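Set the Gripper Up Before You Touch Anything Else
by Bethel Assefa

At Notwood the simulated cell gets rebuilt whenever Tukora changes the arm mount, and the argument starts again over what to check first. Da-eun Ahn starts with the lights and textures. I start with the gripper, and I think the order matters.

Our wrist view is simple. The housing fills the bottom, the two fingers run up from it, and whatever lies between them is what the policy has to work with. If the open width is wrong there, every grasp downstream is wrong by the same amount. In September we ran 2,619 episodes with a finger offset of 3 mm and threw out 900 of them. The stone texture was perfect in all of them.

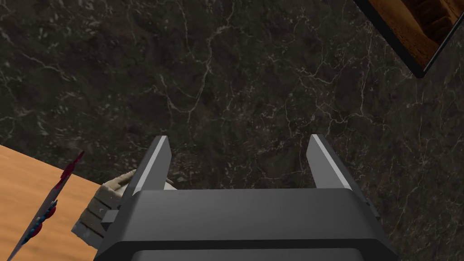 What the open pose should tell you

Command full open and stop the clock. Both inner faces should read clearly lighter than the housing. On our model they are the only bright parts of the tool, so a finger rotated on its joint shows up at once. Then compare the left and right tips. A small difference can be perspective – a large one is a bad joint origin, and Brallier's exporter writes those more often than its manual admits.

Do this with nothing to pick up in view. Ahn's objection is that an empty view hides contact faults, and she is right. Contact comes second, with the Negash block set and 50 closing cycles. Running both checks together saves ten minutes and leaves you unable to say which one failed. 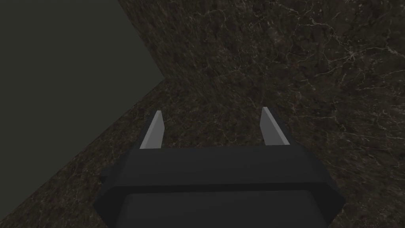

Wrist view, gripper open, marble texture loaded.

I would also write the joint origins into the cell log by hand after each rebuild. The exporter keeps only the last version, and the last version is usually the one in question.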